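Breakfast people wanted: toast tasters for our February panel

Gudix Test Kitchen is looking for 40 people with opinions about toast
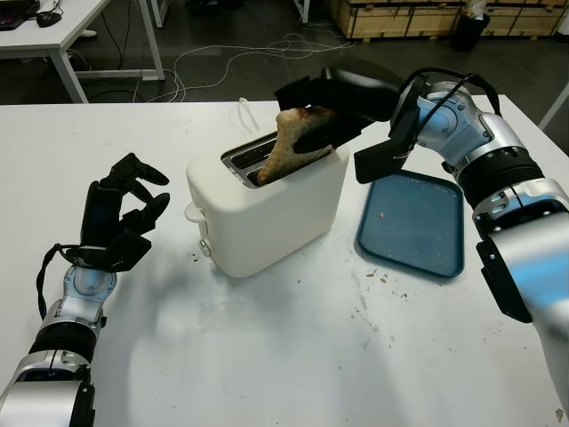 Golden to dark brown, with some char along the top edge. Too far, or just getting good?

If you answered that out loud, please keep reading.

We test small kitchen appliances and write the results up for people who would like to buy one toaster and then not think about toasters again. Our next report covers two-slot models, the small white boxy kind that live on half the counters in the country. We can measure slot width and crumb output all day long. What we can't do is agree on when bread stops being toasted and starts being burnt, and the argument has begun to affect lunch.

What you'll do

You come to our kitchen on Bruvell Street for one morning session of 3 hours. You'll make toast, eat toast, and fill in a card about each slice: color, crunch, how even it is, and whether you would serve it to a guest or quietly keep it for yourself. You'll also work the levers and browning knobs, fish out short slices, and tell us which toasters annoyed you. Butter is provided. So is jam, but only after the plain round, and yes, we do check.

There are 8 places per session. Sessions start at 8 a.m., which we feel is only fair to the subject.

Who we're after

Adults who eat toast at least a few times a week and can tell us why they like it the way they do. Pale toast people are badly underrepresented and will be welcomed warmly. So are scrapers - those of you who stand over the sink with a knife and insist it's fine.

You don't need any training. You do need to be able to eat wheat, and to be comfortable with milk, nuts and sesame being used in the same room. If you sell or repair kitchen appliances for a living, we'll have to pass this time. The same goes for anyone who took part in the Sachdeva kettle study last fall, though we did enjoy having you.

What you get

A $40 gift card at the end of your session, coffee throughout, and a loaf from Filia Bakery to take home, in case you still want to look at bread. Parking behind the building is free.

How to apply

Send us an email with your age, any food allergies, and the mornings you can make. Then describe your ideal slice in no more than 500 words. Most people need one line. Last time we had an applicant run over the limit and ask for an extension - we gave it, and it was a very good read.

Applications close at noon on the last day of the month before the panel. We reply to everyone, usually after breakfast.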